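Monter un petit stop-motion avec des figurines : ce qui marche, et ce qu'on vous vend

Mis en ligne le 2020-04-26

On lit partout qu'il suffit d'un téléphone et d'un peu de patience. Je veux bien, mais j'ai jeté mes trois premiers films. Le quatrième se regarde, et voici comment je l'ai fait.

1. Fixer l'appareil

Un trépied, du ruban adhésif au sol, et on n'y touche plus. Les vidéos où l'auteur tient son téléphone à la main « avec un peu d'habitude », je n'y crois pas. Mon premier essai, Palma, donne le mal de mer au bout de quatre secondes. 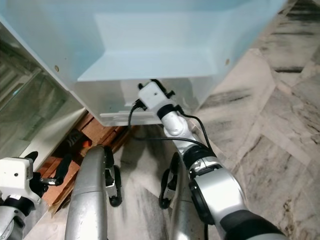

Verrouillez aussi la mise au point et l'exposition. En mode automatique, chaque image sort avec une luminosité un peu différente et tout clignote à la lecture. Aucun filtre ne rattrape ça correctement, quoi qu'en disent les forums.

2. Choisir la cadence

Les puristes exigent 24 images par seconde. Pour des figurines en plastique dont le genou plie à peine, je n'en vois pas l'intérêt. Je travaille à 15. J'ai tenté 13 par curiosité et la marche devenait saccadée.

Faites le calcul avant de commencer : à 15 images par seconde, une minute demande 900 photos. Mon film Hunden en compte 1 030, générique compris. Si votre scénario dure cinq minutes, coupez-le.
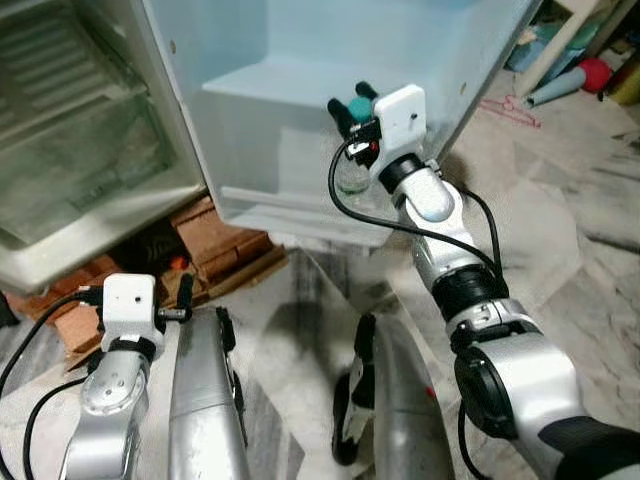

3. Animer

Déplacez la figurine de quelques millimètres, retirez la main, déclenchez à distance. Démarrez par de petits écarts, agrandissez-les, puis réduisez-les avant l'arrêt. C'est le seul conseil de manuel que je trouve vraiment utile.

Pour les sauts, on recommande souvent le fil de pêche. Chez moi il brille et il se voit. De la pâte adhésive sous le pied et une tige effacée ensuite donnent un meilleur résultat.

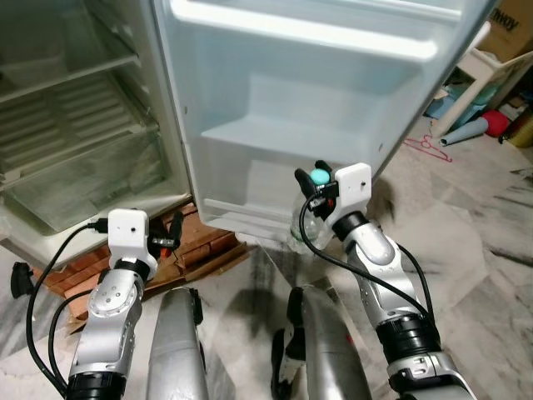
Réfrigérateur ouvert, posé sur des briques.

4. Assembler

J'utilise Skilell, faute de mieux. L'import plante passé 1 000 fichiers, donc je découpe par scène. Prustirden promet de calculer les images manquantes : sur mes essais, il a surtout fabriqué des bras flous. 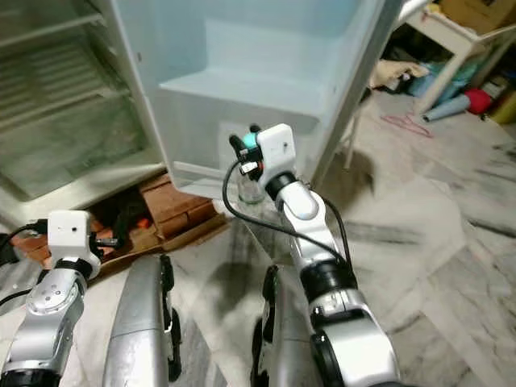

Ajoutez le son en dernier et baissez la musique. Des bruits de pas bien calés font davantage pour l'illusion qu'une bande-son épique. Gardez enfin les photos d'origine : j'ai effacé celles de Hunden en juillet dernier et je ne peux plus corriger la scène du pont.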